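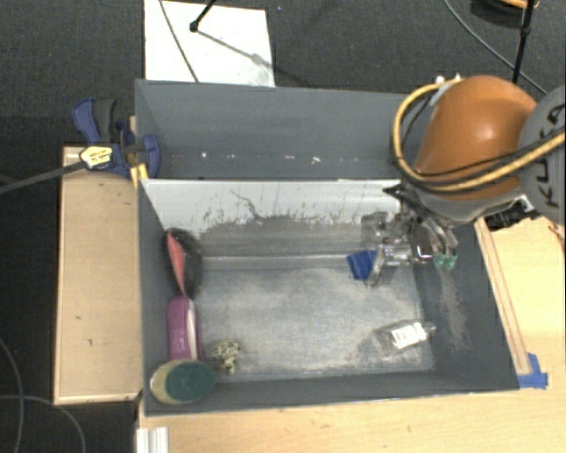
About Montes

Montes began in May, a good many years back, when Apolinar Quintero bought a load of used gray storage bins from a shop that was closing and found that his neighbors wanted them more than he did! He sold the lot off the back of his truck, kept 2 for his own garage, and went looking for more.

We still do much the same thing today, only with a roof over our heads. We buy, clean and resell bins, totes and dividers for stockrooms, school closets, workshops and home pantries, and we help people figure out what should go in them (often the harder part, as anyone with a junk drawer will tell you). Our shelves hold around 2,000 bins at a time, in more sizes than we ever planned on.

Most of what we sell has been used before and looks it. A bin that has spent years holding small parts will have scratches on the floor and scuffs up the walls, and we're rather fond of those. We check the corners and rims, wash everything, and price the worn ones lower. If you'd like a matched set, ask for Yuto Yokoyama, who has a wonderful eye for grays.

Iñaki Garrido runs our sorting classes, where you bring a box of mixed odds and ends from home and work through it at a big table with plenty of coffee. Iker and Maximiliano Urquijo look after deliveries and will carry things up the stairs if you ask them nicely.

Come by and have a look around, or write to us with your shelf measurements and we'll answer within 24 hours.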